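Search the help pages
Search

Which order do the Kanamside episodes go in?
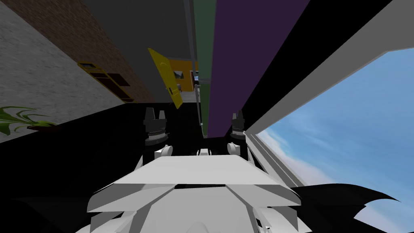 A white robot body with two dark arms, rendered on a computer

Posted April 14, 2022 – 2 min read

I started watching Kanamside on Trevel last week and the order makes no sense to me. Episode 4 has the brother moving out of the house, and then in episode 5 he is back at the breakfast table like before. My aunt has the old Prutex discs and says hers run differently. Is there a right order, and is anything missing from the streaming version? I would like to know before I get to season two.
lowtide_970

Trinh Hà
Trevel uses the broadcast order. The network held back the second and third episodes of season one and ran them in August as filler, so they show up late. The Prutex discs use production order, and that is the one that fits the story. For season one on Trevel, watch 1, 5, 9, 2, 3, 4, then 6, 7, 8 and 10 through 16. The brother moves out in the one called "Öberg" – it's named after the landlord – and after that he stays gone until the finale. Season two was shown in the order it was made, so you can just let it play.
Nothing is missing as far as episodes go. A few songs were replaced. The school dance has different music on Trevel, and the closing scene of the finale does too.

parkerlane
I watched it in the Trevel order and it was fine. You get used to it.

marnie_k
Agree with Trinh Hà, except that I would put 9 before 5. The grandmother mentions the car repair in 5, and the car breaks down in 9. The disc booklet has them the other way around, but I think the booklet is wrong. It also lists the wrong director for the pilot.

16 comments
200 shares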